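Adelino Azevedo has looked after the drinks at the Hirton for 2 years. The building has 50 desks and one glass-door fridge, and he fills it himself.

"People think you open the door and push cans in," he says. "You can do that, but then the Coke ends up behind the tea and somebody empties half a shelf to get at it."

His answer was plastic organizers. Each kind of drink gets a row running front to back, and bottles stand in holders on the top shelf.
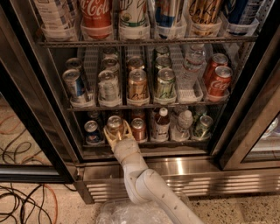
Page last changed: September 19, 2021

Cans go on the middle shelf, with AriZona in the center and Coca-Cola at the right end. Water shares the shelf – Azevedo tried it elsewhere in June and went back. "It's tall, but it fits," he says.

He orders from Plitthorpe, a wholesaler across town, and pays for the white trays out of the same budget. New stock goes in at the back of the row. "That part I'm strict on. Old cans to the front, every time."

Chia-hao Yau, who covers for him on vacation, keeps to the same layout. "I moved the green tea once," Yau says. "I got three emails before lunch."

Azevedo would like a second fridge by the stairs. He has asked for a quote.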